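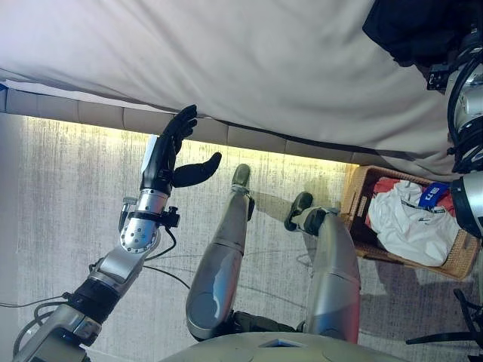 A humanoid beside the bed, with a basket of clothes on the carpet.

Household task assessors, Punbridge - part-time, paid

Rurnley is looking for assessors to join our home chores study from November. The question is a plain one: can a machine do ordinary housework yet, to a standard a person would accept in their own home? At present the answer is sometimes, slowly, and with a good deal of help.

You would work with one of our humanoids on bedroom and laundry tasks: picking clothes up off a bed, putting them in a basket, straightening a duvet. You watch each attempt, score it against a sheet and write a line or two on what went wrong. There are 64 tasks on the list and most are repeated many times, so you need to be comfortable with repetition.

No technical background is needed. Experience in cleaning, care work, hotels or a laundry is more use to us than a degree. You should be able to stand for long periods and write clearly. An operator runs the machine and handles the stop button - you will be shown how to use it as well.

Sessions last 2 hours, with a break. Paid training is on a Tuesday at 10am, and you must attend before your first session.

To apply, send a short note to Margarida Azevedo at the Punbridge office saying what work you have done and which days suit you. Questions about access or the building should go to Ruaridh Menzies. We have 30 places and will reply to everyone.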